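Open day at the Kelance workshop in Flinden

28 March 2025

The Kelance workshop opened its doors to visitors yesterday, and many families and students from Flinden came to see how robot arms are taught to handle small parts. It was the first open day since the workshop moved to the old Beddoe building in November.

The main demonstration was at a large table covered with brown material and marked with blue tape in squares. The staff use the squares to agree on where a part should be placed before the arm is asked to find it.

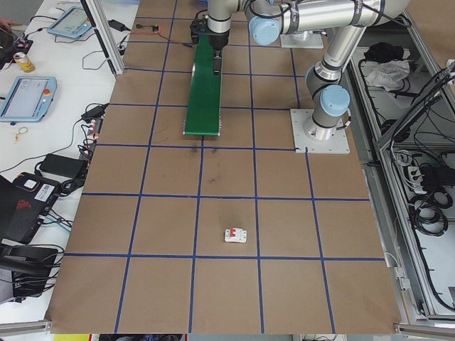
Visitors could ask questions at any time, and the staff answered with patience. Many people wanted to know how long it takes to teach one task. The answer was that a simple task needs 1,000 attempts, and a more difficult one can need 3,000. Children under the age of 7 were also welcome, but they had to stay with an adult and behind the line on the floor.

The project behind the demonstration is called Wurken. Its purpose is to prepare arms for small companies that pack and sort many different things, but only a few pieces of each. For such companies a normal production line is too expensive – they need a machine that can change its work from one day to the next.

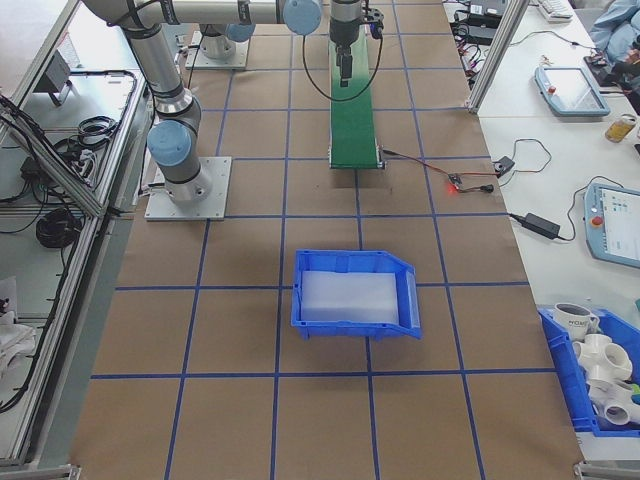

A blue storage bin on the marked table, with the arm's gripper over the green conveyor.

In the afternoon there were two short talks in the room upstairs. The first was about safety near moving arms, and the second was about training courses for people who want to change their profession. Both talks were full, and some visitors listened from the stairs.

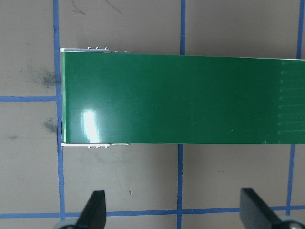
One visitor said that she had expected something much faster, and that she liked it better this way, because she could follow what the arm was doing and ask about it. She would like to see the same demonstration in the schools of the town.

Kelance plans another open day in November. Entrance will be free again, but places for the talks must be reserved at the front desk.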